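Réfection du lit et couvre-lits imprimés – notes de cours
Module linge et étages, polycopié 3718, version du 24 août
Centre Livera, salle Escobar

Notes prises au fil de la séance et remises à peu près dans l'ordre. Pour les quantités de lessive voir l'autre poly, pas repris ici. À relire avant la pratique d'octobre.

1. Vocabulaire (demandé à l'écrit)

Alèse : protège le matelas, se met en premier. Imperméable ou absorbante. Ne pas dire « la bâche ».
Drap de dessous : housse ou plat. En cours on travaille surtout au plat, l'épreuve est au plat.
Drap de dessus : envers vers le haut, comme ça le rabat montre l'endroit. Erreur classique.
Couverture ou couette. Jamais les deux sauf demande du client.
Couvre-lit : pièce de finition. Couvre tout le dessus, retombe sur les côtés, remonte ou non sur les oreillers selon la maison.
Jeté de lit : plus étroit, posé au pied, décoratif. Pas la même chose qu'un couvre-lit, attention dans les fiches de commande, on reçoit l'un pour l'autre.
Dessus-de-lit : synonyme de couvre-lit dans la plupart des catalogues. Accepté.
Courtepointe : piquée, avec garnissage. Un couvre-lit peut être une courtepointe, l'inverse se discute.
Retombée : la partie qui pend entre le bord du matelas et le bas du tissu. Se mesure lit fait, pas lit nu.
Raccord : façon dont le motif se continue d'un lé à l'autre quand il y a une couture.

2. Ordre des gestes

Fenêtre ouverte d'abord. Ensuite seulement on touche au lit.
Retirer les oreillers, les poser sur la chaise ou le bagagiste. Pas par terre.
Plier le couvre-lit en 3 dans la longueur, puis en 2. Le mettre de côté, toujours endroit à l'intérieur.
Défaire couverture, draps. Rouler le sale vers le centre, ne pas secouer (poussière, objets oubliés dans les plis – boucles d'oreilles, téléphones, télécommande).
Contrôle matelas et alèse. Tache = on signale sur la fiche, on ne retourne pas pour cacher.
Drap de dessous, coins au carré à la tête, puis au pied.
Drap de dessus, puis couverture, bordés ensemble au pied.
Rabat.
Oreillers : ouverture de la taie du côté opposé à la porte.
Couvre-lit en dernier.
Fermer la fenêtre en sortant, pas avant.

Le coin au carré, refait au tableau parce que la moitié du groupe le fait à l'envers. On borde le pied, on prend le côté à une main de distance du coin, on relève en triangle sur le matelas, on borde ce qui pend, on rabat le triangle, on borde. L'arête doit tomber verticale. Si elle part en biais on a pris trop loin du coin. Refaire, ne pas tirer dessus.

3. Le couvre-lit, pose seul(e)

Se placer au pied. Poser le paquet plié au milieu du lit, couture centrale (s'il y en a une) sur l'axe. S'aider de l'étiquette : chez Bendeo elle est cousue au coin bas gauche, endroit visible. Vérifier quand même, d'anciennes séries l'ont ailleurs.

Déplier vers la tête. Revenir au pied. Ouvrir un côté, faire le tour, ouvrir l'autre. Un seul tour de lit, deux au maximum. Au-delà on perd du temps et surtout on recommence à déplacer ce qui était déjà droit.

Lisser avec l'avant-bras, du centre vers les bords. Pas avec la paume, la paume accroche et fait des vagues. Sur les tissus légers, soulever le bord et laisser retomber : l'air fait le travail. Sur les piqués ça ne marche pas, trop lourd, il faut tirer les angles par petits coups.

Contrôler les retombées. Se reculer, se baisser, regarder au niveau du matelas. Une différence de deux doigts se voit depuis la porte. Le pied ne doit jamais traîner au sol, même sur moquette.

Oreillers : deux écoles.
a) couvre-lit par-dessus, avec un pli rentré sous l'oreiller. Plus formel. Prend du tissu, prévoir la longueur à la commande.
b) couvre-lit arrêté sous les oreillers, oreillers posés dessus. Plus rapide. C'est ce qu'on fait en résidence.
À l'épreuve les deux sont acceptées si c'est propre. Ne pas mélanger dans une même chambre à lits jumeaux !!

4. À deux

Une personne de chaque côté, même hauteur de lit. On annonce « centre », on annonce « pied ». Pas de conversation par dessus le lit pendant la pose, ça parait bête mais c'est là qu'on tire chacun de son côté.
Celle ou celui qui est côté fenêtre commande, il ou elle voit mieux les plis (lumière rasante).
Le chariot Grotau reste dans le couloir, côté charnière de la porte. Freins mis.

5. Unis et imprimés : ce qui change

L'uni montre les plis et les taches. L'imprimé montre les défauts d'alignement. Enfin, ça dépend des imprimés.

Rayures : les pires. Le moindre biais se lit sur toute la longueur. On aligne une rayure sur l'arête du matelas et on ne la quitte plus des yeux.
Carreaux : pareil mais dans les deux sens. Commencer par la longueur, la largeur suit si le tissu est droit fil.
Fleurs semées (petits motifs dispersés) : tolérant. Se fier aux bords et à l'étiquette.
Fleurs en bouquets, grand rapport : il y a un sens. Tiges vers le pied, sauf indication contraire du fabricant. Centrer le bouquet principal si le dessin en a un.
Motif placé (un seul dessin au milieu) : centrer à l'œil depuis le pied, puis vérifier les retombées. Si les deux se contredisent, c'est le dessin qui gagne et on signale le défaut de coupe.

Piège avec le fleuri : il cache les taches. Une marque de café dans un feuillage, on passe devant trois jours de suite. Donc inspection à la main et à contre-jour, pas seulement d'un coup d'œil. Passer aussi la main pour les fils tirés, que le dessin masque.

Autre piège, l'endroit et l'envers. Sur un imprimé de bonne qualité l'envers est nettement plus pâle. Sur un réversible, deux dessins différents : la maison décide lequel est dessus et on s'y tient pour tout l'étage. Regarder les ourlets en cas de doute, le rentré est à l'envers.

Couleur : les roses et les rouges dégorgent plus que le reste aux premiers lavages. Séparés, eau froide, pas de trempage prolongé. Les roses pâlissent aussi côté fenêtre, surtout en chambre plein sud. Tourner le couvre-lit tête-pied à chaque change si le motif le permet (semé oui, bouquets non). Sinon permuter entre deux chambres d'exposition différente. 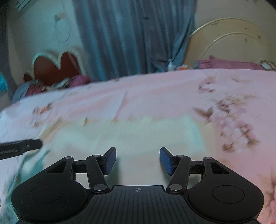 Couvre-lit rose à fleurs. Voir §5 pour l'imprimé, §6 pour l'entretien.

Questions à se poser devant un modèle de ce genre, dans l'ordre : le dessin a-t-il un sens ? y a-t-il une couture, et le raccord est-il fait ? où est l'étiquette ? la retombée est-elle égale des deux côtés ? Répondre par écrit en une ligne chacune, sur la fiche d'observation, quand on a le tissu devant soi. « Joli » n'est pas une réponse.

6. Entretien

Toujours lire l'étiquette, même si on croit connaître. Les symboles sont au poly précédent.
Coton imprimé : cycle doux, retourné, tambour rempli aux deux tiers. Trop plein = plis cassés qui ne partent plus au repassage.
Piqué avec garnissage synthétique : séchage basse température, avec des pauses. Si le garnissage fait des boules, sortir, secouer, remettre.
Repassage sur l'envers. Sur un piqué on ne repasse pas, on défroisse à la vapeur sans appuyer.
Détachage : tamponner du bord vers le centre, chiffon blanc uniquement. Essai préalable dans l'ourlet du pied. Jamais de produit chloré sur un imprimé, même dilué, même « juste un peu ».
Petit accroc : on marque avec une épingle à tête, on envoie en lingerie. On ne coupe pas le fil qui dépasse, on le passe sur l'envers à l'aiguille.

Fréquence : en hôtel, le rythme est fixé par la maison, à noter le jour de l'arrivée en stage. En résidence Livera, à chaque départ, et toutes les 5 semaines pour les longs séjours. Tache visible = change immédiat, quelle que soit la date.

Rangement : plié endroit dedans, jamais sur la même ligne de pli deux fois de suite. Pile de 5 maximum, au-delà ceux du bas marquent. Housse tissu, pas de plastique fermé.

7. Fautes vues en séance

Couvre-lit posé avant les oreillers puis relevé, puis reposé : plis au niveau du tiers haut, visibles.
Genou sur le matelas pour atteindre l'autre côté. Éliminatoire à l'épreuve. On fait le tour.
Couvre-lit sale mis sur la chaise avec les oreillers propres.
Retombées mesurées lit nu, donc fausses une fois la couette mise.
Bouquets la tête en bas (deux fois, même binôme).
Drap de dessus oublié. Si.
Fiche non signée.

8. Pour la prochaine fois

Revoir le vocabulaire, dix minutes d'interro écrite en début de séance.
S'entrainer au coin au carré à la maison, n'importe quel lit convient.
Apporter un mètre ruban et un chiffon blanc.
Relever chez soi ou en stage un couvre-lit imprimé : type de motif, sens ou pas, dimensions, retombée des deux côtés et au pied, composition lue sur l'étiquette. Une demi-page, pas plus, nom en haut à droite.

Barème de la pratique affiché au panneau, côté vestiaires. Tenue complète exigée, cheveux attachés, pas de bagues ni de bracelets (ça accroche les piqués).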